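Notebook – episode guide rebuild, Sunday, 9:40 am

Picked up at show 18 of the Liltum list. The old guide export came across as one text file, 2535 lines, no blank lines between entries. Split on the season-episode number at line start. This works except where a synopsis itself begins with a number (the two-parter set in the elevator, and the clip show). Fixed both by hand.

Synopses: Trekura wants them under 30 words with no ending given away. The current ones run to three times that and most reveal who leaves. Yolanda Aranda is rewriting season 5. I left her rows locked and did not touch the guest cast column.

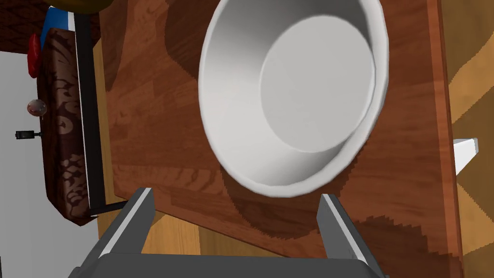
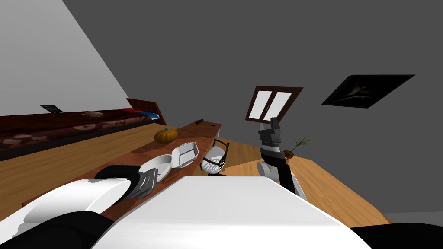 Rendered views: white bowl on wood, and the counter with the window.

Air order against production order: Kunirholm numbers by production and the broadcaster's sheet by air date. They disagree from the middle of season 2 on. Kept air order as the main key and put the production code in its own field. "Next Episode" links now build from the main key. Before this they were typed in, and some 30 pointed to the wrong page.

Character names: Đoàn was losing its first letter on import. The source file was read with the wrong encoding. Re-read as UTF-8, name is correct in all cast lists. The search index still has the broken form – needs a full rebuild, not started.

Open:
Quote blocks have no speaker tag where the line was cut short. Leave as is for now.
Pilot has two titles. Ask Yolanda which one Trekura uses.
Recheck the season 5 link chain once her rows are unlocked.

Stopped 12:15. Working copy saved under Liltum, old export kept beside it.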